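Mireille Moulin
04/04/2022

OK so I finally caved and tackled the toy situation. Three bins, one very full closet shelf, and me on the floor with a cold coffee. Thread, I guess!

The rule this time (stolen from my sister): every little thing gets ONE basket, and when the basket is full, something goes to the donation box. We'll see how long I last.

Baskets first. I had 93 tabs open comparing them. The Bidik ones are cute but so shallow, and the Bivia ones only come in sets of 3, and I do not have room for three of anything right now.

Ended up with a dark brown woven one, rounded corners, nice thick rim. It lives on the white table now and I keep walking past just to look at it — that's where I am in life.

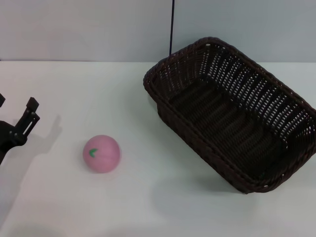 Peach ball and its new home, pre-move-in 🍑

Well, I'm calling it a peach. My mother-in-law says it could be any fruit, it's a pink ball with a little green leaf on it. We had words. It's a peach.

One thing about the open weave — anything tiny is going to find its way out through those holes. So no beads, no doll shoes. Those are going in an old Gascombe cookie tin with a lid.

Still to do: puzzles (ugh), the play food, and whatever is living behind the couch.

If you've got a system for puzzles with missing pieces, please tell me. Mine is currently "put it back on the shelf and feel bad."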